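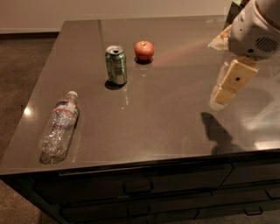 # October meeting, Omska building residents

Minutes by me again, because I sat nearest the pen. I've written these the way I talk, so if you want the formal kind, the job is open and I'll hand over the notebook with a smile!

We met in the shared kitchen on the second floor and got going a little after 7 p.m. Good turnout for a rainy night - 22 of us at the start, a few less by the time we hit the bike room. Torbjørn Björklund chaired. I took notes, and I missed a bit in the middle when I went down to let the Kodent Street neighbors in, so please send me anything I left out.

## Last month's minutes

Approved with one fix. I had written that the laundry room closes at 10. It closes at 11, and it always has, and three people told me so at once. Sorry, late-night washers.

## The heating

This took up most of the evening (of course it did). The radiators on the north side are still lukewarm by breakfast, and the top floor says theirs bang all night like someone is trapped in there with a spoon. Torbjørn read out the letter from Sundqvist, the heating people. They want to bleed the whole system and swap 6 valves, all of them on the north riser. They can do it in one day if everybody lets them in.

Lots of talk about the letting in part. Some folks work days and don't want to leave a key. We went back and forth and landed here:

- Anyone who's home opens their own door.
- Anyone who isn't can leave a key in a sealed envelope with Torbjørn, with the apartment number on the front.
- Move your furniture away from the radiators the night before. Couches too. Last time they had to skip two apartments over this, and that's partly how we got into this mess.

I asked if the banging would stop. Torbjørn said Sundqvist's letter says it "should improve." The top floor did not love that wording and wants to hear it from them in person. He'll call and ask.

Voted yes to the work. Everyone in favor except one who wanted a second quote first, and asked me to write that down, so it's written down.

## Bike room

The room is jammed. I tried to get mine out last weekend and came away with grease up to my elbow and someone else's pedal in my shin. There are bikes in there with flat tires and cobwebs that haven't moved since I moved in.

We're doing tags. Every bike gets a paper tag on the handlebars, you write your apartment number on it, and anything still blank at the end of the month goes to Grelto, the repair shop by the bus stop. They fix them up and sell them cheap. I think that's a lovely place for an old bike to go, but please, please check first if yours is the green one with the child seat, because I'd hate to see it leave by mistake.

There was a question about strollers. Strollers can stay by the back wall. Scooters too, as long as they're folded. Nobody could agree on cargo bikes, so that moves to the next meeting.

## Stairwell paint

Two colors were taped up on the landing for people to try out: a warm white and a sort of pale gray-green. I really wanted the gray-green and made a whole speech about it. The warm white won, 12 to 8, and I'm being very grown up about that. (It'll look fine. It'll look like a dentist's, but a nice dentist's.)

The painting itself waits until spring, when the windows can be left open. We'll need to keep shoes and boots off the landings that week, and the mat outside number 9 has to come in as well.

## Courtyard

The big maple has been dropping branches. A small one came down on the bench during the windy spell. Torbjørn has asked for a tree person to come look before the snow, and the bench is moving to the other side by the herb boxes until then. I offered to help carry it. If two more people could turn up with strong backs, that would be great - just knock on my door.

Leaf raking is open to whoever feels like it. The rakes are in the cellar behind the snow shovels, and the bags are on the shelf right over them. I'll bring cinnamon rolls, roughly 40 of them if my oven behaves, so come hungry and wear old shoes.

The mint has taken over the herb boxes again. Take as much as you like. Take more than you like, really.

## Noise

Short one. Drilling is fine until 8 p.m. on weeknights. The piano on the third floor got mentioned, and then four people in a row said how much they enjoy it, and the person who brought it up said they only wanted to know the name of the piece. So the piano stays, and would whoever's playing please tell us what it is?

## Odds and ends

- The front door sticks when it rains. Lift it a little as you push. Torbjørn will plane the bottom edge when it dries out.
- A gray wool glove, left hand, is on the hook by the mailboxes.
- The light in the cellar passage has a new bulb. Please switch it off when you go up.
- Parcels left in the lobby more than a couple of days get in the way of the mail carrier. Pick yours up, or ask a neighbor to.

## To do

- Torbjørn: call Sundqvist about dates and the banging, chase the tree person, plane the door.
- Me: print bike tags, put up the heating notice, bake.
- Everyone: tag your bike, move your furniture, take some mint.

We wrapped up just before 9. Next meeting is in November, same kitchen, and cargo bikes go first on the list.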